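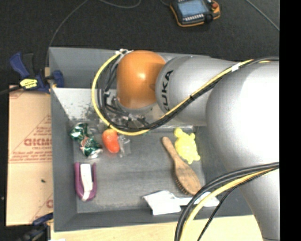 O braço KUKA sobre a caixa de teste, com a lata amassada e a escova de cabelo no fundo.

O kit de separação da Vinutden chegou em julho e só agora consegui escrever sobre ele. Vem com o software, os cabos e um manual de 33 páginas. O braço é por sua conta, e a lista de modelos aceitos é curta.

A instalação tomou dois dias. O primeiro foi quase todo para a cablagem: o manual manda prender tudo com abraçadeiras, mas não diz quanta folga deixar na junta do punho. Perguntei ao Brock Vachon, do suporte, e ele respondeu na mesma tarde com um desenho.

Rodei cerca de 300 ciclos com objetos misturados. Brinquedos e frutas deram pouco trabalho. Plástico transparente continua sendo o ponto fraco, e utensílios chatos encostados na parede da caixa também falham bastante. A versão Fulberg do software promete melhorar isso, mas é cobrada à parte.

Para quem já tem o braço e quer testar sem programar do zero, eu recomendo. Para produção, ainda não. O suporte responde bem, o manual precisa de revisão e a licença de teste acaba depois de 100 horas de uso. A minha está no fim e vou pedir a renovação.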